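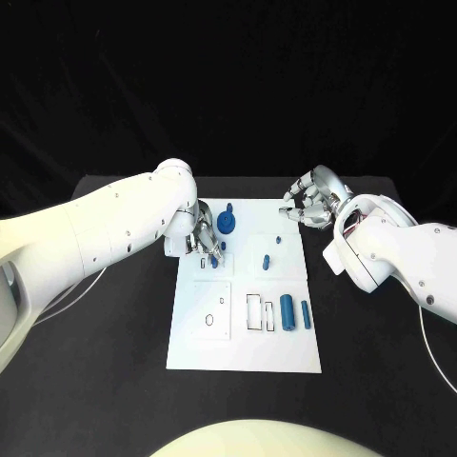
FOR IMMEDIATE RELEASE

Tuvirden Introduces the Tollis, a Trail Running Shoe Offered in Three Widths

TRIRNMONT, February 28, 2023 - Tuvirden, a maker of running and walking shoes, today announced the Tollis, its first shoe made for unpaved trails. The Tollis goes on sale this spring through the company's website, at the Tuvirden store in Trirnmont and at independent running shops that carry the brand.

The shoe comes in narrow, standard and wide fits in every size. Each width is built on its own last, so the sole changes along with the upper. Many wide shoes use the same sole as the standard version with extra fabric on top, and customers had told the company that their feet spilled over the edge on side slopes.

"We heard the same complaint for years from people who liked our road shoes and bought something else for the woods," said Hedvika Machala, head of footwear at Tuvirden. "They wanted the heel to stay put going downhill and they wanted room for their toes. Some of them were cutting holes in their shoes. We took our time with this one because the fit had to be right before we worried about anything else."

Work on the Tollis began with a small group of runners in the Trirnmont area. The test program later grew to 725 runners, who wore early pairs on dirt roads, rocky paths and wet grass and sent in written notes. The last round of testing ended in November. Two changes came directly from those notes: the tongue is now stitched to the upper on both sides to keep out grit, and the laces are shorter and slightly flat so that they hold a double knot.

The outsole was developed with Michalík, a rubber supplier that has worked with Tuvirden on its road shoes. It uses a softer compound under the forefoot and a harder one at the heel, where testers wore through the early soles fastest. The lugs are spaced wide enough to let mud drop out and are low enough that the shoe can be worn on pavement for the walk or run to the trailhead.

The upper is a single layer of woven mesh with a rubber bumper at the toe. The Tollis does not have a waterproof lining. Machala said the company tried one and dropped it.

"Water gets in over the top of a low shoe no matter what you do," she said. "With the lining, it stayed in. Most of our testers preferred a shoe that drains and dries by the next morning."

The midsole is medium firm. Runners who are used to a very soft road shoe will notice the difference on the first run, and the company suggests starting with shorter outings. The insole can be removed and replaced with a custom one. Tuvirden recommends that buyers keep the size they wear in its road shoes. Those who are between sizes should go up by a half.

Product details:

Name: Tollis
Use: trail running, hiking on marked paths
Widths: narrow, standard, wide
Upper: woven mesh with rubber toe bumper
Outsole: two rubber compounds, made by Michalík
Insole: removable
Colors at launch: gray with orange, dark green, black

The first production run is limited to 900 pairs. Orders placed online will ship in the order they are received, and shops will get their stock at the same time as the first online customers. A second run is planned for later in the year. Customers who want a size that has sold out can leave an email address on the product page and will be told when it is back. No deposit is taken.

Tuvirden will also offer resoling for the Tollis. Owners can bring or mail in a worn pair, and the outsole will be replaced as long as the midsole and upper are still sound. Shoes should be washed and dried before they are sent. Prices and turnaround times for the service will be posted when the shoe goes on sale.

Fitting sessions will be held at the Trirnmont store during the first weeks of sales. Visitors can have both feet measured and try all three widths on a short gravel loop behind the building. Appointments are not required, but mornings are less busy - runners are asked to bring the socks they normally wear on the trail.

About Tuvirden

Tuvirden designs running and walking shoes for adults. The company is based in Trirnmont, where it runs its design office, repair shop and store. Its shoes are sold online and through independent retailers.

Media contact

Review pairs are available to writers on request. Please include your shoe size and usual width. Requests for review pairs, product photos and interviews with Hedvika Machala should be sent to the Tuvirden press office through the contact form on the company's website.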